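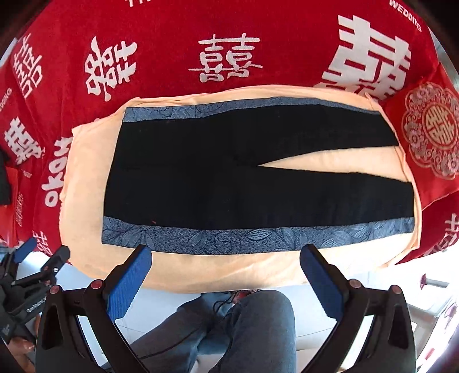
By Annapurna Thomas | Jan 3, 2025 | Ages 8 and up

How Does a Robot Learn to Fold Pants?

Think about the last time you folded a pair of pants. Did you plan it out? Probably not! Your eyes and hands just got on with it while you thought about lunch. A robot can't do that. Every bit of the job has to come from its software, the set of instructions running inside its computer, and pants turn out to be a really juicy problem.

Let's start with seeing. A camera doesn't know what pants are. It gives the computer a huge grid of tiny colored dots called pixels, and each pixel is only a few numbers. The part of the software that makes sense of those numbers is called perception. It has to work out which dots are pants and which dots are everything else.

Black pants on a peach mat? Great, the colors are very different, so the edge is easy to find. Now look at the gap between the two legs, where the peach shows through. That skinny wedge is a super clue! It tells the software where one leg stops and the other begins, and which end is the waistband. The leaf and flower pattern along the bottom of the pants is harder, with lots of little lines that the software has to learn to ignore. The same goes for the big white characters on the red bedspread. (They say "double happiness," and you often see them at Chinese weddings.)

Next comes planning. Where should the fingers grab? Which way should they move? How high should they lift? If you bring one leg over to meet the other, you get a long, thin shape. Then you can fold the waistband toward the ankles. But cloth is floppy, and it never lands in exactly the same place twice, so one fixed list of moves won't work.

That's why many robots learn by copying people! A person holds a gripper, a tool with two fingers and a camera, and does a chore with it. Each time is called a demonstration. The computer studies what the camera saw and how the gripper moved, and it looks for patterns. "When the cloth looks like this, the fingers go there."

Aurelio Hinojosa writes this kind of software, and he told me his first pants program learned from 38 demonstrations. It folded the air next to the pants! He kept adding more, and at 416 it could bring the legs together most of the time. I think that's amazing.

The last part is control. Control software checks where the fingers are, compares that with the plan, and fixes small mistakes over and over, many times a second. You do it too when you carry a full glass of water.

Try it yourself! Put on oven mitts, use only 2 fingers of each hand, and fold your own pants on the bed. Then have a friend tell you every move while your eyes are closed. Your friend is the software now, so listen closely!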